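How I Got My App's Startup Time Under Control (and How You Can Too)

I've been building a little route-planning app called Custarcombe on evenings and weekends, and for most of the spring it took forever to open. You'd tap the icon, get the logo, and then just sit there looking at the logo. A tester timed it on an older phone and sent me the number: 3238 milliseconds. Ouch!

So I spent a good chunk of March fixing it. You don't need any fancy tools to follow along, just your project and the slowest phone you can borrow.

Step 1: Measure a cold start

Force-quit the app first. If you only switch away and come back, the phone still has it in memory and you'll get a lovely number that means nothing. I run a release build, open it ten times and write down the middle result. Debug builds are slower across the board, so don't bother timing those.

Step 2: Log what happens before the first screen

Put a timestamp at the very start of your launch code and another after each thing you set up. Mine looked like this once I'd cleaned it up:

Settings loaded
Prumis (my crash reporting library) started
Map data opened
Saved routes read
First screen drawn

The map data was the big one, all by itself over 1000 milliseconds. I'd been blaming the crash library for weeks – sorry, Prumis.

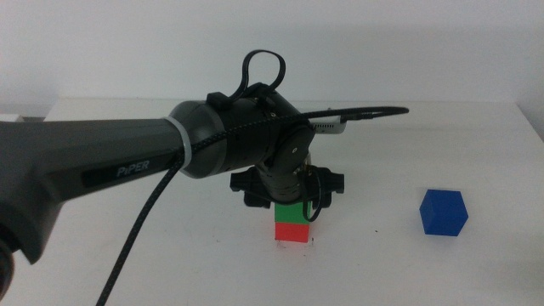

A PiPER arm reaching over a white tabletop.

Step 3: Move the slow stuff out of the way

Go down your list and ask whether the first screen really needs each item. My home screen shows a search box and a few recent routes. It doesn't need a map until somebody taps one! I moved the map loading into the route screen and started it in the background once the home screen was up.

Be careful with the background part. If the user taps a route before the map is ready, you have to show them something, so I added a plain gray placeholder and a spinner. Test that on purpose by tapping as fast as you can.

Step 4: Read less from storage

I was loading all 294 of my test routes just to show the latest five (yes, really). Now I ask the database for five and get the rest when the full list opens. That step went from 146 milliseconds to something too small to care about.

Step 5: Measure again, same phone

Change one thing, time it, commit it, then do the next. I skipped this once, broke the settings screen and had to pick apart a whole evening of edits to find out where.

Next I'm going to try the same thing on Guster, my weather widget, which has its own pile of startup junk.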